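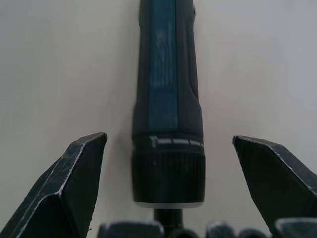
Cordless screwdriver, teal-blue stripe down the grip.

Gill Street History Walk: your questions

I get the same handful of emails every spring, so I've put my replies in one spot. If yours isn't covered, write to me (Mylene) and I'll add it when I can. The next walk is Sun 21 June and it starts from the library steps, same as always.

Why is it called Gill Street when the old maps say Ferry Lane?

Ooh, my favorite! It was Ferry Lane as long as there was a ferry. Once the bridge over Sokine Creek opened, the boat quit running and the name started to look silly, and the town renamed the street for the Gill family, who owned most of the lots on the north side. People kept saying Ferry Lane for years anyway, and you'll find both names in the same newspaper, sometimes on the same page. If you're looking up a relative's address, please check under both.

Where exactly was the Jerkar Hotel?

On the corner where the bank parking lot is now. It faced the creek, so the fancy porch was on what we'd think of as the back. The postcard everybody has seen (the one with the awnings) was printed backward at some point, and a lot of copies show the hotel on the wrong side of the street. If the church steeple is to the left of the hotel, you have a good one.

Did it really burn down?

The stable did. The hotel itself stood empty for a long while and was pulled down for the lumber. Kenneth Dumlao's grandfather bought a lot of the doors, and at least one of them is still hanging in a house on Gill Street, though I've promised not to say which.

Is house number 1023 a mistake?

No, but I see why you'd ask - it sits between two houses with much lower numbers. It kept its number from the old county system, and every owner has refused to change it. Good for them, I say. The mail gets there.

How do you know how old the iron lamp posts are?
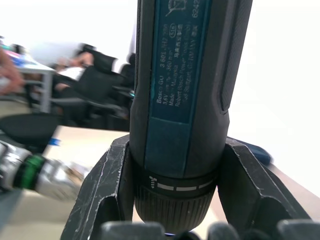

The Masix Foundry cast the lamp posts on the lower end of the street, and the best clue to their age is a narrow plate down near the base, if the plate has survived. The earlier plates have the lettering straight across. The later ones were turned on end, so you have to tip your head to read them from bottom to top. It's the same arrangement as the small white print on the dark blue label of the screwdriver here, if you want to practice before you come. Paint is the big problem. The town has put so many coats on those posts that on some of them I can only find the plate with my fingertips. Please don't scrape it off to look! I mean it.

How long is the walk, and is it hilly?

It takes 2 hours if people don't ask questions, and people always ask questions. The only real hill is the one up from the creek, and you can skip it by waiting for us at the old feed store, where there's a bench in the shade. Strollers do fine except on the brick stretch.

Can I bring a group?

Sure, up to eight without telling me first. More than that and I'd like an email so I can run a separate walk. We do a shorter loop for school classes in October.

I have old photos. Do you want them?

Yes, yes, yes. I only want to scan them, so you get them back. Bienvenido Policarpio let me borrow a shoebox with over 200 pictures in it, mostly of his uncle's barbershop, and you can read half the storefronts across the street in the mirror. Please don't write on the backs in ballpoint, and don't peel anything out of an album. Bring me the whole album.

Who did the research on the ferry?

Mostly Consolacion Ignacio, who went through the toll books at the county office. I did the hotel part, and any mistakes there are mine.

Is there a booklet?

There was. It's out of print, and the library has a copy you can read at the desk. I'm working on a new one with Imtiaz Fakir, who is redrawing the map with both street names on it. I'll post here when it's ready to order.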